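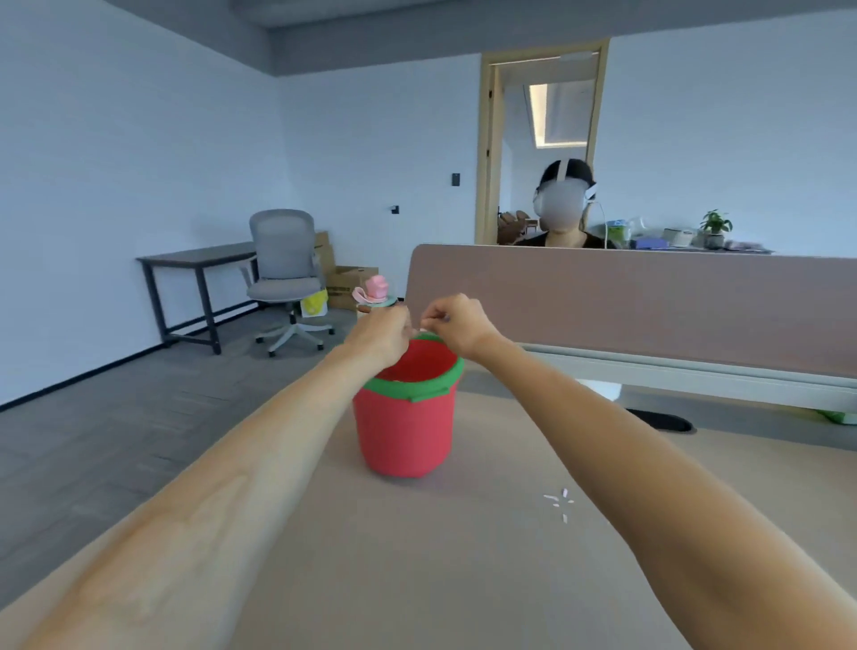
Most mascots begin as somebody's lunch. Chapter 5 covered the ones that begin as animals, and those students who did the drawing exercises will have noticed how hard it is to invent a new rabbit. Objects are easier. They have no species to get wrong, they come with a shape already attached, and they rarely have a prior contract. Take a toy pail, red, with a green rim and a thin green handle arcing over the top. As it stands it has no personality whatsoever. Put two dots and a short line halfway down the red part, and within a minute people will tell you that it is shy, that it gets along with its mother, and that it would like to be filled with candy. You did almost none of that work. This chapter is about who did, and how a company goes about charging for it.

## Chapter 6: The Character Who Likes One Thing

By the end of the chapter you should be able to

- define a *fixed preference* and tell it apart from a personality
- write a one-line character sheet that a factory can use
- say when a character should be allowed a second interest
- read a retirement notice without crying (optional)

### 6.1 The fixed preference

A fixed preference is the thing a character likes, stated once and never taken back. The bear likes pudding. The seal likes naps. The loaf of bread likes other, smaller loaves of bread, and we agree not to ask. In adult human beings this sort of devotion would be grounds for a quiet word from a friend. In a character it is the whole product.

Our main case in this part of the book is Yao, a dumpling with feet, who was drawn for the stationery maker Grasar to fill an empty corner on a sheet of stickers. The original character sheet survives. It reads, in full, "Round. Likes soy sauce." There was no birthday, no best friend, no hometown. Grasar's sales staff complained that they had nothing to tell the shops. The shops, as far as anyone recorded, complained that they had run out of Yao.

The first printing was 300 sheets. The second was 3,000, and at that point someone in the office decided that Yao had been a strategy all along. You will meet this decision again in Chapter 9, under "Origin Stories."

Look at what the preference does for the people who have to make things. A pencil case needs a picture: Yao with soy sauce. A summer towel needs a picture: Yao on a beach, with soy sauce. The designer never faces a blank page, and the buyer never faces a stranger. Each item is a small surprise with a large guarantee behind it.
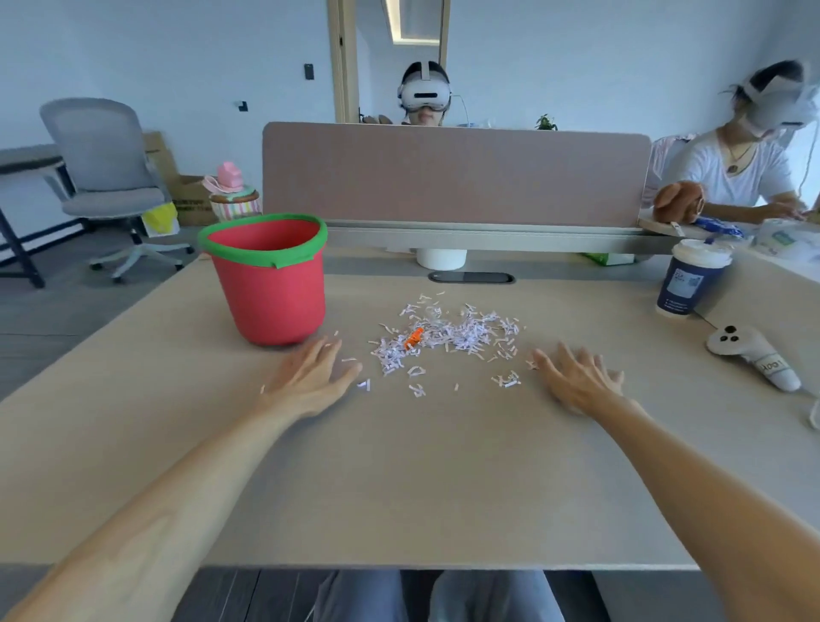
The guarantee is also the trap. Once a dumpling has been seen with soy sauce on enough pencil cases, every picture without soy sauce looks like a statement. Grasar found this out with a plain winter mug that showed Yao asleep under a blanket. Letters came in. Was Yao sick? Had there been a falling out? A child from Cirnley mailed the company a packet of soy sauce, taped to a card, and the card is a better piece of character writing than anything on the official sheet. The mug was reissued with a tiny bottle on the nightstand.

### 6.2 Adding a second interest

Sooner or later a character's owner gets bored. This usually happens years before the public does, for the simple reason that the owner has to attend the meetings. The remedy proposed at those meetings is almost always a hobby.

Nalitz, a pickle, is the standard warning. Nalitz liked rain. For a long while Nalitz stood in rain, jumped in rain, and looked out of windows waiting for rain, and all was well. Then Nalitz was given the guitar. The guitar was meant to bring in older buyers, and it did bring in a few, who wanted to know what the rain was for. The younger buyers wanted to know who had given Nalitz the guitar. By the end of the line there were 2 versions of the pickle on sale, a wet one and a musical one, and shops were shelving them as separate characters.

Compare this with how Yao was handled. When Grasar finally wanted something new, Yao was shown liking a *very large* bottle of soy sauce. Nothing had been added except size. We call this widening, and it is the safest move in the trade. The others, in rising order of danger, are the seasonal outfit, the friend, the rival, the job, and the romance. Any student planning a romance for a dumpling should see me first.
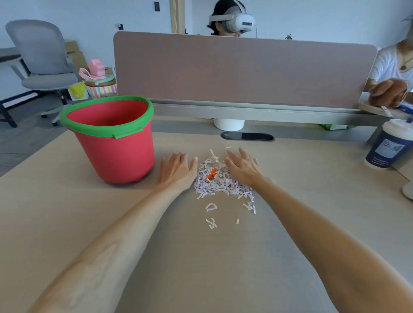 Huiling Cui, who read this chapter in draft, thinks I have been unfair to the pickle. The guitar came too late, in her view: a second interest shown in the first season would have been accepted as part of the vegetable, and the audience objected only to being told about it after they had already fallen in love. She adds that she still owns the guitar version and that it is in excellent condition. I have left the section as it was, but her point about timing is a good one and you will need it for Exercise 4.

### Before you read on

Choose an object within reach that has no face. Write its fixed preference in five words or fewer. Then list three products the object could appear on, and cross out any that would need an explanation printed on the back. If you have crossed out all three, your preference is a personality, and you should start over with a simpler object. A spoon is good.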